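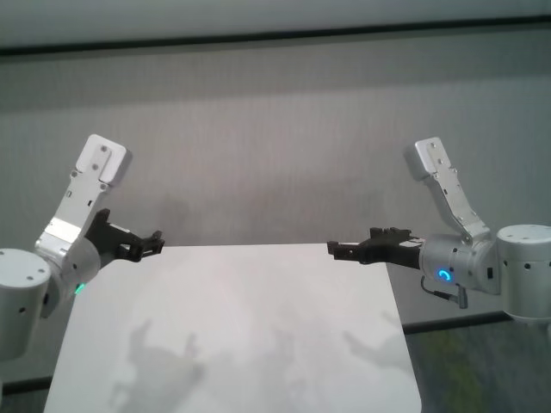 White tabletop, nothing on it yet. My favorite way to start!

I have been looking forward to writing this one all month. If you read my April post you know I had a small mountain of table linens, napkins, yarn and stray placemats living on every flat surface I own, and that I promised to deal with it. Well, I started with the table. Everything off, a wipe with a damp cloth, and then I stood there for a minute with my coffee enjoying it way too much.

A bare white table does something for me. Colors look right on it, you can see every bit of lint, and you can lay a tablecloth out flat and fold it properly (I fold in thirds the long way and then roll, if you're wondering, and the comments on my last post tell me some of you feel strongly about that).

Then came the basket. I wanted one big round one to hold the everyday stuff and I went back and forth between two for ages. The first was the Driltier, very square, very sturdy, and a little too much like office storage for me. The other was from Huvidholm, and oh, I love it. I'd been eyeing it since I saw it in the window at Maglaya, and when I finally carried it home I talked to it the whole way.
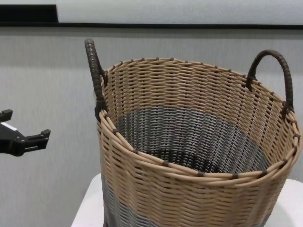

The basket! Tan up top, gray down below, inside and out.

Look at that rim. It's a nice fat roll with little dark brown bindings all the way along, and the two arched handles come up high enough to get your whole hand through. I'm pretty sure the strands are synthetic, which suits me fine. My old willow one snagged every knit thing I ever put in it, and I lost a very good scarf that way.

The two-tone weave is what sold me, though. My rug is gray and my chairs are a sandy color, so it looks as if I planned the room, and I'm happy to let people think so.

So far the plan is rolled tablecloths standing on end, napkins tucked in between, yarn on top where I can grab it. The placemats are going in the Flirkaro drawer unit with the candles. I still have the hall closet to do, and there are 135 cloth napkins in this house. I counted them twice. Some of those are going to my sister whether she wants them or not!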